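How to Clean and Descale a Reusable Bottle, a Kettle and a Coffee Maker in Hard Water Areas

By Cherry Mae Layug
Updated Tuesday, June 14, 2022
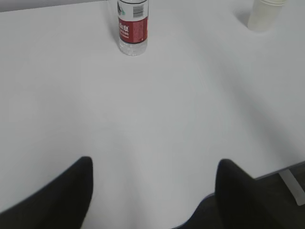 A clear water bottle on a white tabletop.

When I moved to Tuvthorpe I thought something was wrong with my dishes. Every glass had a cloudy look, and my kettle had a white crust on the bottom after three weeks. My neighbor Genalyn Marquez told me it is only the hard water. It comes with a lot of calcium in it, and when the water is heated or dries, the calcium stays behind. It does no harm to drink, but it makes the kettle slow, it makes coffee taste flat, and in a bottle it gives the smell a place to hold on.

In this page I explain the method I use at home. You do not need any special product. If you already have a descaler from the store, you can use it, but follow the amounts on its label and not mine.

What you need

White vinegar, the plain kind for cooking
Citric acid powder (in my town it is sold with the canning jars)
Baking soda
Dish soap
A bottle brush with a long handle
A small brush or an old toothbrush
A measuring cup and a kitchen scale

Important: never mix vinegar or citric acid with bleach. The gas from it is dangerous. If you used bleach before on the same item, rinse it many times and leave it for another day.

Part 1. The bottle

1. Take the lid apart. If there is a rubber ring, lift it out with the handle of a teaspoon. Please do not use a knife, I have cut two rings this way.

2. Wash everything with warm water and dish soap. For plastic bottles the water should be warm to the hand only. Very hot water can bend some plastics.

3. Mix 100 ml of vinegar with 200 ml of water and pour it in the bottle. Close it and shake for half a minute, then let it stand for one hour. Turn it upside down once, so the neck also gets its share.

4. Brush the inside, especially where the bottom meets the wall. Scale likes this corner.

5. Rinse three times. If you can still smell vinegar, fill the bottle with water and one teaspoon of baking soda, leave it open for 20 minutes and rinse again.

6. Dry it with the lid off. I stand mine upside down on the rack first, and when it has stopped dripping I turn it up.

The rubber ring can soak in soapy water during step 3. If it has black points that do not come off, buy a new one. Thin bottles that are sold with water inside are made for one use, so I do not descale those, I recycle them.

Part 2. The kettle

1. Unplug the kettle and let it cool. Pour out the old water.

2. Put in 1200 ml of fresh water and two level tablespoons of citric acid. My kettle is a Usteo and this amount reaches a little under its maximum line. If yours is smaller, make everything half.

3. Bring it to a boil and switch it off. Stay near, because it can foam when the scale is thick – mine came out of the spout the first time and I had to dry the whole counter.

4. Wait 30 minutes. The pieces will come loose alone.

5. Pour it out, wipe the inside with a soft cloth and rinse. Boil one full kettle of clean water and throw this water away.

Do not put the base or the plug in water. Do not use steel wool, it scratches the metal and the next scale sticks faster.

Part 3. The coffee maker

First look in the manual. Some makers do not allow vinegar, and some have their own cleaning program. For a simple drip machine I do it like this:

1. Remove the coffee and the paper filter.

2. Fill the tank with one part vinegar and two parts water.

3. Start the machine and stop it when half of the tank has passed. Wait 30 minutes, then let the rest go through.

4. Run two tanks of clean water. If the second still smells, run one more.

How often?

For the bottle I do the full cleaning every two weeks, and simple soap every evening. The kettle gets it once a month, the coffee maker every second month. In soft water you can wait much longer. When I stayed with my sister in Buenaventura in April, her kettle was clean like new, and she told me she had never descaled it.

Questions from readers

Can I use lemon juice? Yes, but it is weaker and you need quite a lot. For a kettle I find it a waste of lemons.

My metal bottle has brown spots. Is this scale? Probably not. It may be rust or old tea. Try the baking soda first – one tablespoon in warm water, overnight. If the spots feel rough after this, I would stop using the bottle.

Does a filter jug help? I have a Takura jug and the kettle stays clean longer with it, but I still have to descale. Remember to change the cartridge on time.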